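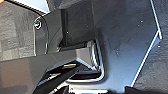

Dark gray plate with bracket and screw, left side. Small pale specks on the plate face.

August, 2:40 p.m. Entry by Alun Jarman.

Continuation of the plate finish work for the Wudetti housing. The purpose of this session was to settle the cleaning procedure before the next set of parts is sent to Oddsson for measurement.

The plates were received from Relletti with the dark finish already applied. Under the bench lamp the finish shows every particle of dust, and the inspection sheet at present makes no distinction between dust and a true surface defect. Last month five plates were set aside as pitted. On a second check, all of them passed after wiping. The sheet is to be revised accordingly.

Procedure as agreed:

Blow off the face with clean air, holding the nozzle well back from the edge.
Wipe once, in one direction, with a dry Asell cloth. Do not go back over the same area with the same side of the cloth.
Inspect under the lamp at a low angle. Mark any remaining speck on the sheet — do not scratch at it with a fingernail or tool.
Wipe a second time only where a speck has been marked, and record whether it lifts.

Screws are to be left in place during cleaning. Removing them disturbs the bracket alignment, and the alignment then has to be repeated in full.

Wet cleaning was considered and set aside for the present. The trial solution left a faint haze on a scrap piece, and the haze was harder to remove than the dust.

Cloth stock stands at almost 200. An order for a further 500 has been placed and should cover the remainder of the run.

Open items: revised inspection sheet to be issued to both shifts. Oddsson to confirm whether the plates should be wrapped singly or in pairs. Check the recessed areas for trapped dust with the hand lamp, as the bench lamp does not reach them.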